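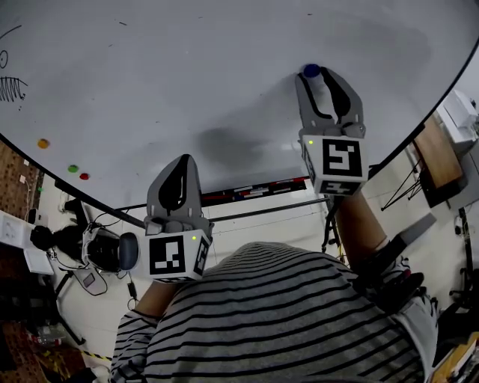
Me llamo Romana Tichý y llevo el taller de Akora desde que éramos 4 personas y un torno prestado. Hoy somos 19 y nos dedicamos a automatizar puestos de montaje: piezas pequeñas, manos cansadas, turnos largos. Lo primero que hacemos con cualquier encargo es repetir el gesto nosotros mismos, con una pinza en cada mano y sentados a la mesa, hasta entender cómo lo haría un brazo. Coger una piececita redonda azul oscuro de una superficie blanca y brillante parece una tontería... ¡pues prueba a hacerlo con dos dedos grises y las almohadillas negras! Se aprende un montón de respeto por quien lo hace a mano todos los días.

Yo vengo de ahí, por cierto. Estuve años en la línea de Stöckli, en la nave de Trestdale, poniendo tapones, y cuando llegó la primera máquina nos enteramos el mismo lunes que la enchufaron. Menudo disgusto. Por eso aquí vamos antes a hablar con la gente del turno que con la dirección (bueno, casi siempre – a veces la dirección nos pilla en la puerta y hay que tomarse el café).

Lo que cambia para ellos depende mucho del sitio. En Gatlow, por ejemplo, el brazo se quedó con la alimentación de piezas y las compañeras pasaron a ajustar, revisar y decidir cuándo se para la línea. A unas les encantó desde el principio. Otras echaban de menos el ritmo de antes, que les dejaba charlar, y tenían razón en quejarse: habíamos puesto los puestos demasiado lejos unos de otros. Los volvimos a juntar en diciembre y ahora se oyen hasta los chistes.

También damos formación, 260 horas repartidas en el año, y siempre dentro de la jornada. En eso no cedo – ya me he peleado por ello y me volveré a pelear. Quien va a trabajar con la máquina aprende a enseñarle movimientos nuevos y a mandarla a paseo cuando hace el tonto, que lo hace.

Si quieres ver cómo trabajamos, pásate por el taller cualquier mañana y pregunta por mí. Te dejamos unas pinzas y te sientas a probar.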